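I've had a lot of questions about how we heat the house with wood, so I'm putting it all in one thread. We're in Altholm, third winter with the stove, no other heat downstairs.

1/ The stove is a used Brophy. It came with the house. It's small, and it takes a 16-inch log at most, so every delivery has a few pieces that have to be cut again before they go in.

2/ We order in April. People think that's odd. The wood sellers are quiet then, and whatever comes has all summer to sit.

3/ "Seasoned" on a sign means very little. I bought a $10 moisture meter and I split a piece before I test it, then test the fresh face. The outside of a log will read dry when the middle is nowhere near.

4/ Under 20 percent, burn it. Over that, it goes to the back row for next year. I mark the row ends with chalk so I don't mix them up.

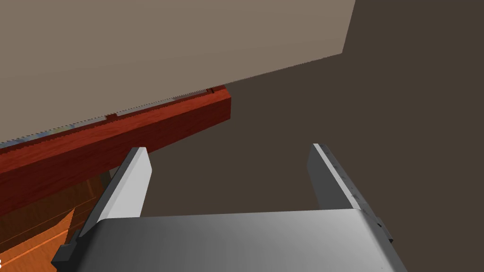
5/ Stacking. Ours is a single row along the south fence, up on pallets, top covered and sides open. The first year I wrapped the whole thing in a tarp and it grew mold. Don't wrap it.

6/ Esther Muriithi two doors down stacks hers in a round pile with the bark side up. I've measured both and there's no real difference. Hers looks better.

7/ Cost. Last winter came to 1310 dollars, delivery included. The winter before that, on the old furnace, was 2627. Some of that gap is weather, and some of it is that we now sit in one room all evening.

8/ That figure leaves out the chimney sweep. Get the sweep. Ours comes once a year, before the first fire, and he takes the cap off and looks — he doesn't only run a brush up from the bottom.

9/ Lighting it. I go top down now. Big pieces on the bottom, smaller ones across, kindling and one sheet of newspaper on top. Much less smoke in the room, and I don't have to open the door again for up to 49 minutes.
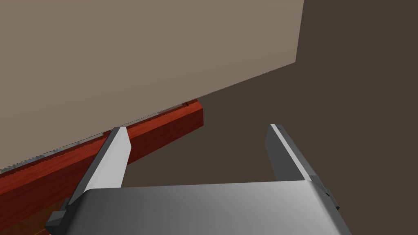 10/ Open the air all the way for the start, then bring it down in two steps. If the glass goes black, you closed it too soon or the wood is wet.

11/ Ash goes in a metal bucket with a lid, outside, on the gravel. Leave it there for days. Fionnuala Heffernan lost part of a deck in Clodby to a paper bag of ash that everyone thought was cold.

12/ Overnight: I don't try to keep it going. The room is down to 58 by morning and we put on sweaters. Packing the stove full and shutting the air makes creosote, and I'd rather be cold for half an hour.

13/ Two alarms, one for smoke and one for carbon monoxide, both on the same floor as the stove. I replaced the batteries when I swept the hearth this morning, 19 December 2025, so that's done for the year.

14/ Someone asked about softwood. Pine is fine if it's dry. It burns fast, so I use it in the fall when we only want an hour or two of heat — oak is for January.

15/ I'll answer questions about stoves later tonight. I don't know anything about pellets, so please ask somebody else.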